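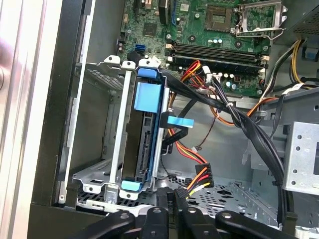 Replacing the drive in an old office desktop – do I need to remove the caddy?
Asked in Desktops and Towers, Tuesday

I bought a used tower from a clearance shop in Bostport and want to swap the hard drive for a 2,000 GB one. The old drive is in a caddy with blue plastic parts. Does the whole thing come out, or do I unscrew the drive where it is? The processor is out at the moment as well.

3 answers

Pull both cables off the drive first, holding the plugs and not the wires. Most blue plastic on office machines marks a part you can release by hand, so look for a tab to squeeze and slide the caddy out. Flex the sides of the caddy to free the drive. Don't force it – check the maker's service manual if it sticks.
wesgate64

Just get an SSD.
pitham_pc

Agree with the first answer. Keep anything off the socket pins while the processor is out. Snip the cable tie if the data cables won't reach, and fit a new one afterwards.
Botha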